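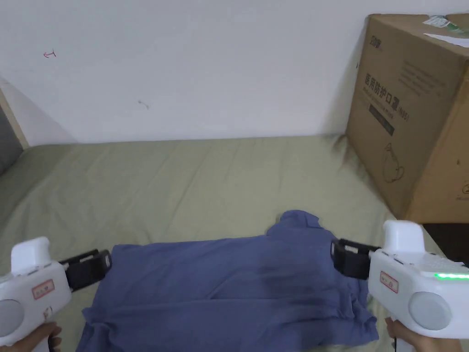
Selon Ayodele Afolabi, on devrait commencer par les chambres et finir par la cuisine, parce qu'à la cuisine on trouve toujours de quoi s'occuper deux heures et qu'ensuite plus personne n'a le courage de monter à l'étage. Remarque adoptée ! L'ordre de la liste a donc changé depuis la version de mars.

Contrôle de sécurité du logement, maison Drinwood
Rez-de-chaussée, étage, combles, cave
Visite commencée à 9 h, terminée à midi passé

CHAMBRES

Détecteur de fumée présent sur le palier : oui
Bouton test : oui, et quelle sirène ! On l'entend jusqu'au fond du jardin.
Date de remplacement lisible sur le boîtier : non
Commentaire : étiquette effacée par le soleil. Je l'ai remplacé d'office par un Bandis neuf et j'ai noté le mois de pose au marqueur à l'intérieur du couvercle.

Fenêtres ouvrables en grand, sans outil : oui, sauf chambre nord
Commentaire : la crémone de la chambre nord accroche à mi-course. Un peu de graisse a bien aidé, mais il faut encore forcer du poignet. À reprendre.

Hauteur de l'allège contrôlée : oui
Commentaire : chambre sud un peu basse. Barre d'appui posée, quatre vis, rien ne bouge (j'ai tiré dessus de tout mon poids, c'est très satisfaisant).

Meubles hauts fixés au mur : partiel
Commentaire : armoire faite, bibliothèque à faire. Le mur sonne creux derrière la bibliothèque, prévoir des chevilles à expansion.

Prises et multiprises : à corriger
Commentaire : deux multiprises branchées l'une sur l'autre derrière le bureau. Débranchées sur-le-champ. Il y avait une prise murale libre à moins d'un mètre !

Passage dégagé entre le lit et la porte, de nuit, lumière éteinte : oui
Commentaire : essai fait volets fermés. J'adore ce point de la liste, on y découvre sa propre chambre. Ranger tout de même le tapis, qui roule au bord.

ESCALIER

Main courante continue : oui
Nez de marche : 2 à reprendre, en haut
Éclairage commandé en bas et en haut : oui
Commentaire : l'ampoule du haut met du temps à donner toute sa lumière. On descend avant qu'elle ait fini. La changer pour un modèle à allumage immédiat.

SALLE DE BAINS

Appareils électriques éloignés de la baignoire : oui
Température de l'eau au robinet : trop élevée
Commentaire : le mitigeur thermostatique est arrivé, pose prévue avec le plombier de chez Tavasbridge. En attendant, consigne du ballon baissée.
Aération : grille bouchée
Commentaire : démontée, lavée, remontée, et une feuille de papier y tient maintenant toute seule par aspiration. Je recommande cet essai à tout le monde, il coûte une feuille de papier.
Médicaments en hauteur et sous clé : oui
Commentaire : tri fait, un sac entier rapporté à la pharmacie.

TABLEAU ÉLECTRIQUE

Différentiel de 30 mA présent : oui
Bouton test du différentiel : déclenche bien
Repérage des circuits : incomplet
Commentaire : 18 départs, dont 6 sans étiquette. On a fait la chasse à deux, l'un au tableau, l'autre qui criait depuis les pièces. Il en reste un qui ne semble rien commander du tout. Mme Ait Ali, au numéro voisin, a le même tableau et le même mystère, nous comparerons.

CAVE ET CHAUFFERIE

Détecteur de monoxyde de carbone : présent, testé
Certificat d'entretien de la chaudière : au dossier
Vanne d'arrêt de l'eau : accessible, tourne à la main
Vanne d'arrêt du gaz : accessible, non repérée
Commentaire : étiquette jaune à poser. Montrer aussi les deux vannes aux enfants, ils sont demandeurs.
Produits inflammables loin de la chaudière : non
Commentaire : white-spirit et vieux pots de peinture déplacés à l'abri de jardin, le reste part en déchetterie.

CUISINE

Flexible de gaz, date limite : valable
Extincteur ou couverture antifeu : couverture accrochée près de la porte
Commentaire : bien placée, on peut l'attraper sans passer devant les plaques. Dépliée et repliée une fois par chacun. Très bon exercice, et on rit beaucoup.
Filtre de hotte : gras
Commentaire : lave-vaisselle, programme intensif. Le métal a retrouvé sa couleur !
Couteaux hors de portée : oui

À REPRENDRE AVANT LA PROCHAINE VISITE

Crémone de la chambre nord
Fixation de la bibliothèque
Nez de marche
Mitigeur
Étiquette gaz
Circuit mystère

Combles non visités, échelle prêtée.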